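3.2 Table layout and placement of objects

All placements in the Berkwood task were made on one table. The layout has two parts, a sheet of white paper and a tray, set next to each other so that one edge of the paper runs along the tray. An object is either on the paper, in the tray, on the bare table, or resting across two of these. The last case was rare but it took up most of our coding time, and the rules for it are given in Section 3.4.

We used paper for the first area after trying masking tape in the pilot at Medard. Tape outlines worked well enough for flat objects, but small blocks set down on the tape itself tilted slightly and were hard to score. A sheet of paper has no raised border that matters at this size. It also gives a plain light background, and the edge of a colored block is easy to find against it. The red block was the easiest of the set to code for this reason, and we use it as the reference object throughout (Figure 2).

The paper was laid flat and was not taped down. In the pilot we had fixed it at the corners, but a fixed sheet hid a kind of error we wanted to see. When an object is pushed across the surface before it is lifted, a loose sheet moves with it, and the shift can be measured afterward against the side of the tray. Sheets that had creased or curled were thrown away and replaced before the next placement. Where a sheet moved so far that it slid under the tray, the placement was kept and marked as disturbed.

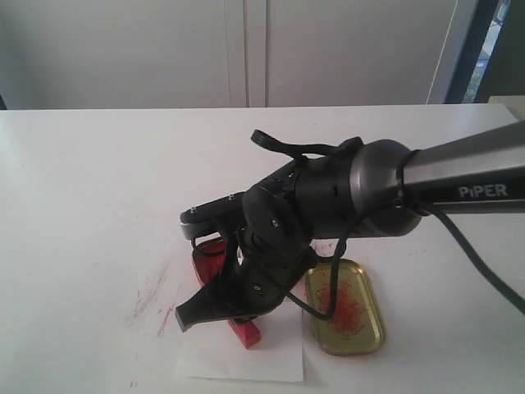

The set contained 7 objects. They were chosen to differ in how much of their surface touches the paper when they stand, and in how clear it is which way up they belong. A rectangular block can lie along the paper edge or across it, and both positions are stable. For blocks we therefore recorded the direction of the long side along with the position. Round objects have no long side and were given a position only. We did not try to balance the set by color, and we make no claims about color in the results.

Each session began with the objects on the paper. The session sheet named the object to be moved and gave its final place in the tray, then the order was reversed and the objects were returned one by one. Returning an object is the harder half of the task. The tray has sides that limit where a thing can end up, while the paper has none, and an object put down slightly too far over will sit with one end on the table. For the block we counted a return as complete when its whole lower face was on the paper. A block that touched the edge of the sheet from inside was still complete. A block that hung over it was partial, even when the overhang was very small.

The tray stayed in the same position relative to the table for the whole study. The paper was lined up again by hand before each session by pushing it up to the tray until the two met, then checking that the near edge was square with the table. This takes a few seconds and needs no tools. Small differences between sessions were left in the data. We considered drawing the target positions on the sheet in pencil, as in Ruotsalainen's scheme, and decided against it. Pencil outlines make scoring faster, but they also turn the task into one of matching a shape, and our interest was in where things are put when only the area is given.

In total, 454 placements were scored. Alžběta Kratochvíl and Hedvika Brabec coded them separately, using the same written rules, and met to settle the cases on which they differed. Most of these concerned blocks close to the edge of the sheet. In the first session the two coders had read the rule for partial returns differently, one of them judging by the corner nearest the tray and the other by the whole lower face. That session was coded again from the start after the wording was changed. The version of the rules printed in the appendix is the corrected one.

A further 5 placements were left out. In each of them an object tipped over after it had been put down, and the coders could not agree on which position should count as the final one. The first resting position and the last are both listed in the supplementary table, along with the notes made at the time.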